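The kitchen of Pilora existed only inside the computer, but Elis Cadwaladr knew it better than her own. For 242 evenings she had tested hands there. The old grippers with two fingers were finished now. Tonight she compared the black hands from Thevar, one on each arm.
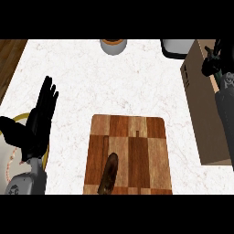
"Left one first," she said to the empty office.

She started the new controller and waited. Her mother had cut bread every morning without looking -- she always looked at Elis. How could one write this in a program?

It was two in the morning. She pressed the key again.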